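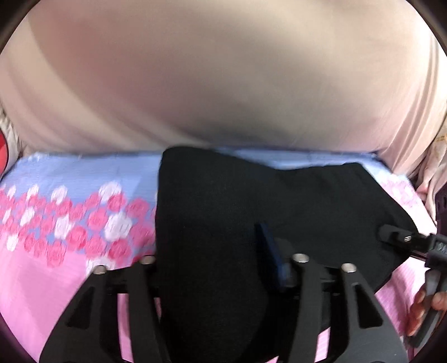
4. Den ersten Förderplan anlegen

Herzlich willkommen im vierten Abschnitt! Wenn Sie bis hierher gekommen sind, ist Ihr Zugang zu Privport freigeschaltet, Sie haben Ihr Kennwort geändert und Ihre Lerngruppe steht links in der Übersicht. Jetzt kommt der Teil, für den die meisten Kolleginnen und Kollegen sich eine ruhige Stunde nehmen (am besten mit einer Kanne Tee daneben). Beim zweiten Plan geht alles schon deutlich schneller, versprochen.

Die Anleitung gilt für die Förderschwerpunkte emotionale und soziale Entwicklung, Lernen und geistige Entwicklung. Stand der Beschreibung ist der 2. Dezember 2020, spätere Änderungen an den Menüs finden Sie unter „Neuigkeiten“.

4.1 Was Sie bereitlegen sollten

Die letzte Lernstandsbeschreibung, Ihre eigenen Notizen aus dem Unterricht und, falls vorhanden, das Protokoll des letzten Elterngesprächs. Ein Gutachten brauchen Sie zum Anlegen nicht, es kann jederzeit nachgetragen werden.

Hinweis: Wer vorher mit den alten Vordrucken aus Ludach gearbeitet hat, darf diese gern danebenlegen. Die Felder heißen in Privport fast gleich, nur „Ausgangslage“ ist jetzt in „Stärken“ und „Unterstützungsbedarf“ geteilt.

4.2 Den Plan öffnen

1. Klicken Sie in der Übersicht auf den Namen Ihrer Lerngruppe, in unseren Beispielen ist das die Gruppe Cervantes.
2. Wählen Sie das Kind oder den Jugendlichen aus und klicken Sie auf „Plan neu“.
3. Tragen Sie den Zeitraum ein. Vorgeschlagen wird immer das laufende Halbjahr, Sie können aber auch einen kürzeren Abschnitt wählen.
4. Bestätigen Sie mit „Übernehmen“. Oben rechts erscheint das Wort „Entwurf“, und das bleibt dort auch stehen, bis Sie den Plan freigeben.

Achtung: Solange der Plan ein Entwurf ist, sehen ihn nur Sie. Auch Ihre Zweitlehrkraft sieht ihn nicht! Falls Sie gemeinsam schreiben möchten, setzen Sie bitte gleich zu Beginn unter „Team“ den Haken bei „Mitarbeit erlauben“.

4.3 Stärken und Unterstützungsbedarf

Fangen Sie mit den Stärken an. Das Programm lässt Ihnen zwar die Wahl, aber wir haben beim gemeinsamen Schreiben immer wieder gemerkt, wie anders ein Plan klingt, der mit dem beginnt, was jemand schon kann und gern tut.

5. Schreiben Sie ins Feld „Stärken“ zwei oder drei ganze Sätze. Stichworte nimmt das Feld auch an, im Ausdruck für die Eltern wirken sie allerdings recht karg.
6. Wechseln Sie zu „Unterstützungsbedarf“ und beschreiben Sie, was Sie beobachtet haben: wann, in welcher Situation, mit wem. „Verlässt beim Wechsel zur Gruppenarbeit den Platz“ hilft allen Beteiligten weiter, „ist unruhig“ leider kaum.
7. Speichern Sie. Eine automatische Sicherung gibt es in diesen beiden Feldern noch nicht.

Hinweis: Jedes Feld fasst 56 Zeilen. Wenn Sie an die Grenze stoßen, färbt sich der Rand gelb und es lässt sich nichts mehr eintippen. Der bereits geschriebene Text bleibt erhalten.

4.4 Ziele formulieren und in Schritte zerlegen

8. Klicken Sie auf „Ziel hinzufügen“ und wählen Sie den Bereich (Verhalten, Lernen, Kommunikation oder Alltag).
9. Formulieren Sie das Ziel in der Gegenwart und mit einem Verb, das man sehen oder hören kann. „Meldet sich und wartet, bis sie aufgerufen wird“ ist wunderbar.
10. Öffnen Sie darunter „Teilschritte“. Für jedes Ziel stehen 7 Zeilen zur Verfügung, die Sie nicht alle füllen müssen.
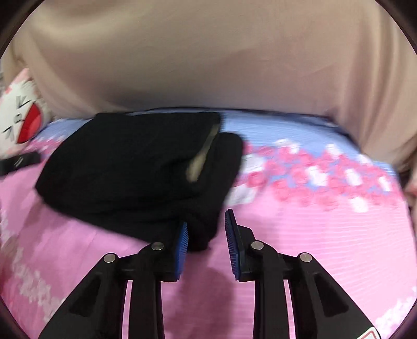
Teilschritte sind das Herzstück des Plans, und gerade im Bereich Alltag lohnt es sich, sie so kleinteilig zu schreiben, dass auch die Eltern oder die Wohngruppe sie ohne Rückfrage aufgreifen können. Nehmen Sie ein Ziel wie „Legt ein Kleidungsstück selbstständig zusammen“: Dahinter verbergen sich das Ausbreiten, das Glattstreichen, das Umschlagen und am Ende das Ablegen an einem festen Platz. Ein schwarzes Teil auf einer Decke in Rosa, Blau und Weiß hebt sich gut ab, so sind die Kanten leichter zu verfolgen, und solche kleinen Hilfen gehören unbedingt ins Feld „Material und Umgebung“. Dort dürfen Sie ruhig ausführlich werden!

11. Ordnen Sie jedem Teilschritt eine Hilfestufe zu: selbstständig, mit Hinweis, mit Vormachen, mit Handführung.
12. Legen Sie fest, wer den Schritt begleitet. Mehrfachauswahl ist möglich.
13. Verschieben Sie die Zeilen bei Bedarf mit den kleinen Pfeilen am linken Rand in die richtige Reihenfolge.

Achtung: Wenn Sie ein Ziel löschen, verschwinden auch alle Teilschritte dazu, und zwar ohne Nachfrage. Möchten Sie ein Ziel nur eine Weile zurückstellen, benutzen Sie bitte „Pausieren“.

4.5 Beobachtungsbogen Brevelano verknüpfen

Mit Brevelano halten Sie kurz und mitten im Unterricht fest, wie es mit einem Ziel läuft. Sie können pro Plan höchstens 2 Bögen gleichzeitig laufen lassen, und ehrlicherweise möchte man im Schulalltag auch gar nicht mehr davon ausfüllen.

14. Öffnen Sie das Ziel und klicken Sie auf „Bogen verknüpfen“.
15. Wählen Sie eine Vorlage. Für den Anfang empfehlen wir Vorlage 88, „Übergänge und Wechsel“, mit der sich viele Situationen zwischen Ankommen und Pause abdecken lassen.
16. Stellen Sie ein, in welchen Stunden beobachtet wird, und speichern Sie.

Hinweis: Bögen enthalten das Kürzel des Kindes und nie den vollen Namen. Bitte schreiben Sie auch ins Bemerkungsfeld keine Namen von Mitschülerinnen oder Mitschülern.

4.6 Freigeben und ausdrucken

17. Lesen Sie den Entwurf noch einmal in der Vorschau durch, gern auch laut.
18. Klicken Sie auf „Freigeben“. Ab jetzt sehen ihn alle, die unter „Team“ eingetragen sind.
19. Für das Elterngespräch wählen Sie „Drucken“ und dann „Fassung für Familien“. Hilfestufen und interne Bemerkungen werden darin weggelassen.

Einen freigegebenen Plan können Sie weiterhin ändern, er erhält dann eine neue Fassungsnummer. Die älteren Fassungen liegen unter „Verlauf“ und lassen sich dort nur ansehen.

Wenn irgendwo etwas hakt oder ein Feld bei Ihnen anders heißt als in dieser Anleitung, schreiben Sie bitte über das Briefsymbol an Citlali Nava, die die Einführung an unseren Schulen begleitet. Geben Sie dabei die Fassungsnummer des Plans an, sie steht klein unter der Überschrift. Weiter geht es in Abschnitt 5 mit dem Fortschreiben bestehender Pläne zum Halbjahr.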